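Putside Film Society, program meeting, January
Present: Dalia Petrauskas (chair), Aidan Lenihan, Leobardo Ventura, Perla Trujillo (minutes)
Apologies: Fongchan Sitthichai

1. Animation weekend
Aidan again proposed the Barrera puppet shorts. He says the Grirmont archive has a "restored" print. Dalia asked restored by whom, and from what. Aidan did not know. Leobardo recalled the last restored print we rented, which had 39 minutes of hiss. No booking until we see a sample reel.

2. Rental fee
Grirmont wants $300 plus shipping. The hall seats 148 and we sold 20 tickets to the last silent program. Perla doubts the puppets will do better. Aidan thinks they will. No figures were offered in support.
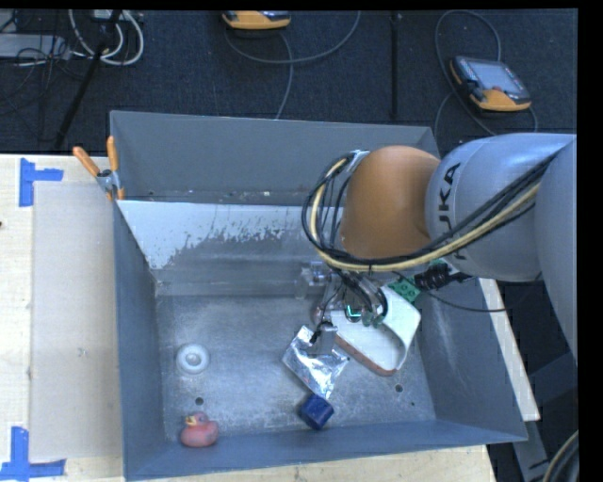 3. Homemade short for the opening slot
Leobardo wants members to make a two-minute stop-motion film to run before the feature. Dalia asked who has the patience, and got no clear answer. He suggested crumpled aluminum foil as the main character, like the piece on the floor of the gray bin, as it is cheap and takes the light well. Perla pointed out that foil won't hold a pose between shots. Leobardo will bring ten seconds of test footage or the item is dropped.

4. Nerkent projector
Still making the noise. Aidan to call the repair shop again.

Closed 9:20 p.m.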